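The Last Chore

Why a machine that can weld a car body still can't be trusted with the laundry

By Ona Paulauskas

A household makes a poor factory. Parts arrive in no order, the fixtures are soft, and the specification exists mainly in the head of whoever lives there. Bedrooms are among the worst of it. Nearly everything that needs handling in one is cloth, and cloth has no fixed shape for a controller to plan around.

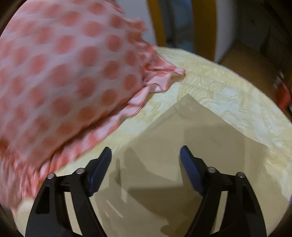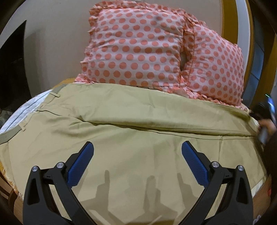
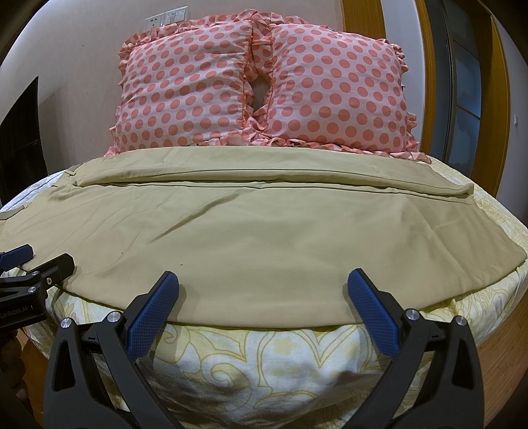 Polka dots, ruffles and khaki: fabric work with two-fingered grippers.

A rigid object can be described to a robot with six numbers, three for where it is and three for how it is turned. A bedsheet needs thousands, and most of them are hidden under other parts of the bedsheet. Pick it up by one corner and every number changes at once. Engineers have known this for decades. Until recently the usual response was to spread the item flat on a table, photograph it, compute a fold, execute the fold slowly and start again.

The present generation of systems works differently. A neural network takes in camera images and puts out short bursts of motion, many times a minute, with no explicit model of the cloth at all. It learns from recordings of people doing the job. Some are made by steering a robot remotely, others by a person holding the gripper and doing the chore directly. The second method is cheaper, and it can go wherever a person can go.

The method has moved the numbers. Hutadar, a small integrator that sells folding cells to commercial laundries, ran its current machine for me on mixed garments from an open bin. Of 336 items, it folded 162 to the laundry's own standard without help. The remainder were refolded by hand or sent around again. The company considers this a fair result for a mixed bin, and on towels alone it does much better. Towels are rectangular, thick and all the same size.

Speed is the other half of the account. An attendant at the plant folds a shirt in 13 seconds. The cell takes 40 when nothing goes wrong. It doesn't get tired, so over a night shift the comparison becomes less lopsided, but it does get stuck, and someone has to be in the building when it does.

Homes are harder again. A laundry can standardize its bins, its lighting and the height of its tables. Clornura, which is developing a mobile two-armed unit called Lill, has no such control. Its engineers list the failures by type. Ruffles and elastic edges are grasped in the wrong layer. Bold prints can mislead a vision system that takes a change of color for an edge. Dark trousers on a dark blanket lose their outline. A fitted sheet requires force at one corner while another corner is held, and the mattress moves during both.

Layer selection deserves more attention than it gets. A person pinching a hem knows by feel whether there are one or two thicknesses between finger and thumb. Most grippers in use today have textured pads that hold cloth well and report nothing. Tactile pads are available, but they wear quickly against fabric, and a worn sensor gives worse information than no sensor. Clornura infers the number of layers from motor current and from how the cloth swings when lifted, a workaround its engineers describe as adequate for cotton.

Then there is the question of when a bed is finished. In tests at a rented apartment in Ondcombe, Lill would pull a blanket straight, detect a wrinkle, pull again and introduce another. The team added a limit on attempts in April. The beds since then have been slightly worse and are completed.

Shop floors offer a middle case. Sewing rooms and upholstery lines handle soft material under controlled conditions, and there automation has advanced by narrowing the task: one fabric, one cut, one seam. A machine that loads pillowcases into a hemmer can pay for itself. The same machine can't be handed a pair of trousers.

Clornura plans to place Lill in a few homes on a supervised basis, with a remote operator able to take over the arms. The company will not give a price. It does say the first version will move laundry from basket to bed, sort it by type and fold towels. Shirts are scheduled for a later release, and fitted sheets are not on the schedule.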